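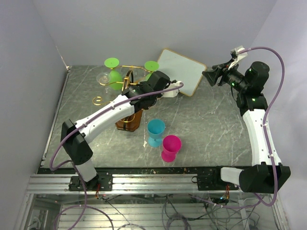
Who may restart the arms after a protective stop?
The operator named on the shift sheet, once the cause of the stop has been found and written in the log.

4.3 Restarting a two-arm station

This section applies to all Priva stations at the Plistanmont site in which 2 arms share a single rail.

1. Press the stop button and confirm that both arms are still.
2. Set the speed limit to 200 mm per second on each controller. The limit is stored separately for the left and right arms.
3. Check each mounting plate for movement against the rail. Report any play to the cell supervisor.
4. Follow each cable by eye from the gripper to the base. It must have enough slack for the full reach of the arm and must not cross the path of the other arm.
5. Remove from the tabletop any item that is not on the task sheet. Drinkware and other light pieces are to be placed upright, within reach of at least one gripper.
6. Announce the restart aloud, step behind the floor line, and release the stop.
7. Run check program 287 once at reduced speed before returning to normal work.

CAUTION: Do not reach over the rail while either controller is powered — a stopped arm may still hold a load.

Note: Error 664 means that the two work zones overlap. Do not clear it from the panel. Contact Shoshana Sorensen, Station Safety, who will reset the zones and sign the log.

Changes to this section require written approval from Golnar Ghaffari.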